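## 4. Field survey of the Stumow waymarks

Survey done in January, low sun, best light for shallow cutting. The path runs 9 km from Burell harbor to the old pilot lookout at Stumow. We logged 52 stones. Eleven carry cut marks, the rest are plain uprights, and a few are leaning badly. Every stone got a position, height, facing and a rubbing where the surface allowed it. Lichen left in place throughout.

Spacing is the first problem. Between the harbor and the Kristiansen farm the stones stand close, rarely more than 200 m apart, always in sight of the next one. Past the farm that stops. Long gaps on the heath, then a cluster of four near the well. Either stones were taken for walls (likely - two turned up in the sheepfold) or the upper section was never marked to the same standard. The 1800s parish map shows the track but no stones at all, so no help there.
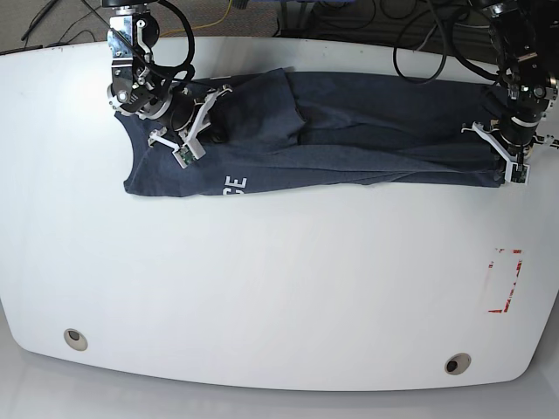 *Figure 1. Navy t-shirt folded lengthwise on a white table.*

Second problem, the marks themselves. Ronja Tangen read the rubbings first, without knowing which stone each came from. I read them after. We agreed on seven of the eleven. The other four are worn on the seaward face and could be a cross, a letter T or just damage. Listed as "unclear" in the table and left out of the count by type. Earlier Erulia survey had all eleven down as crosses, which we can't support from the stone.

Facing is more consistant. Nine of the marked stones have the cutting toward the sea, not toward the path. Odd for a footpath. Fits better with a sea mark, or a boundary between landing places, though a mark that small wouldn't be seen from a boat. Boundary then, for now.

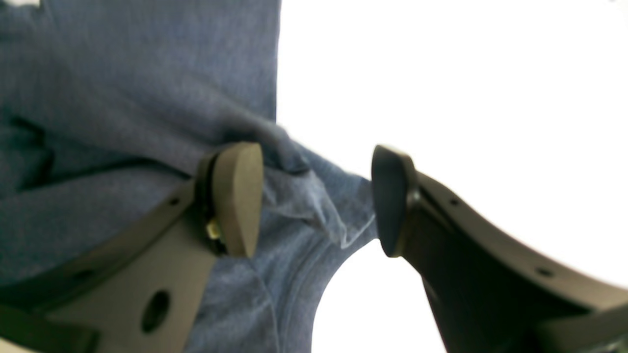 *Figure 2. Blue heathered fabric between two gripper fingers.*

Local accounts thin. Three households spoken to, all on the Burell side. Two had the stones down as a church path, one said they were set up for the pilots so they could find the lookout in fog. The pilot story would explain the close spacing low down, but not the cut marks. No dates from anyone.

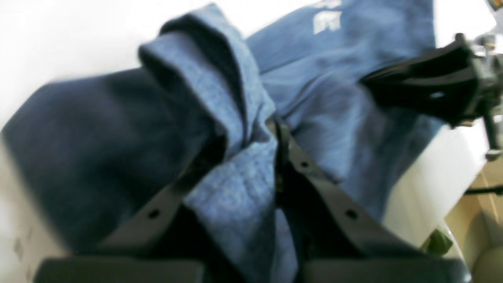 Wear is getting worse on the lower stretch. The path counter at the harbor gate logged 2,000 passages over the summer, and most walkers stop at the first marked stone and touch it. Stone 3 has lost its lower edge compared to the Erulia photos. What's left there is much like the white print on the blue garment in the last figure: a small pale patch, lettering or a logo, and no characters to be read. We recomend a new rubbing of stones 1 to 6 before the next season, and a cast of stone 3 if the landowner agrees. Upper stones can wait.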